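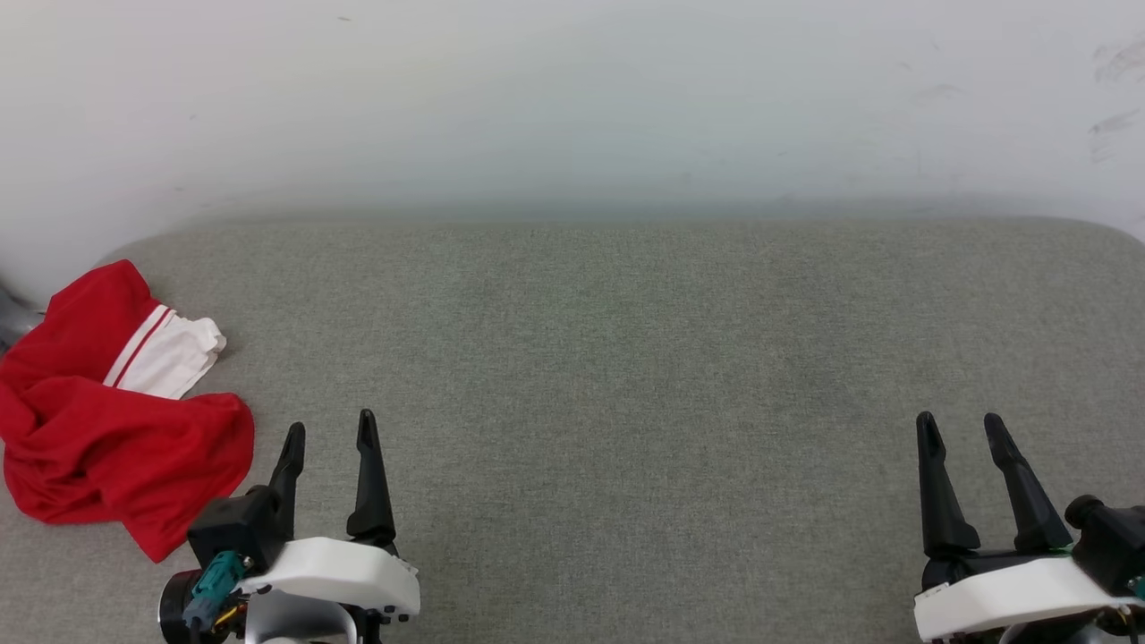

Asa's grippers, open, with a red garment to the left of them.

711 shares
67 comments

The Laundry Will Be Marked

Folding is the sort of job people assume machines took over years ago, somewhere between the dishwasher and the self-checkout. They didn't. A robot can weld a car door all night without complaint and still be defeated by a sleeve.

Mac Mathúna, a small firm with a large electricity bill, would like to change that. Its project is called Brakatis, its robot is called Asa, and its method is the one parents use for shoelaces: show them, show them again, go and make tea, show them again. A person works the arms by remote control, the cameras record everything, and the recording goes into the pile from which the learning system is meant to pick up the general idea. Each recording is known as an episode, a grand word for the moving of a pair of shorts.

Cloth is awkward because it never lies the same way twice. A mug is a mug from any side. A shirt dropped on a seat is a fresh problem each time, with its hem hiding somewhere in the middle and its collar pointing at the wall. So the operators drop it, deal with it, and drop it again, and they are told off for dropping it too neatly.

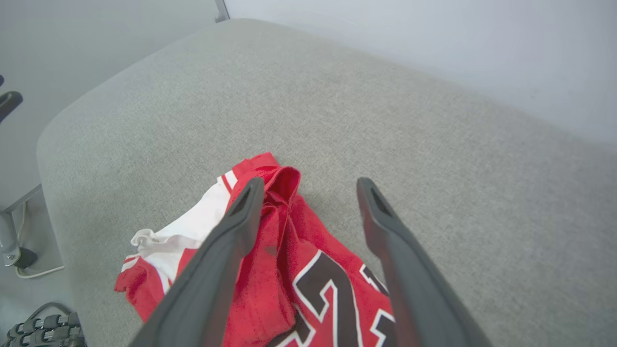
DRALLNESS, May

An operator's shift here is 20 episodes, then a break, then the same again until the wrists object. The rules are taped up by the kettle. Start with the fingers open. Don't rush. If you fumble, carry on and recover, as the fumbles are worth having. I have worked in offices with less forgiving policies.

The wrist cameras give the better view, close in on the folds, where a big black 2 on red cloth can fill a good part of the picture and tell the machine nothing useful at all. Whether it learns to ignore such things is one of the questions the pile is supposed to settle. An early version, I was told, became attached to collars and would go after nothing else.

I was allowed a turn before lunch. It took me most of an episode to pinch one fold, and I lost it on the way up. The operator beside me marked the attempt "keep" and reached over to crumple the cloth again.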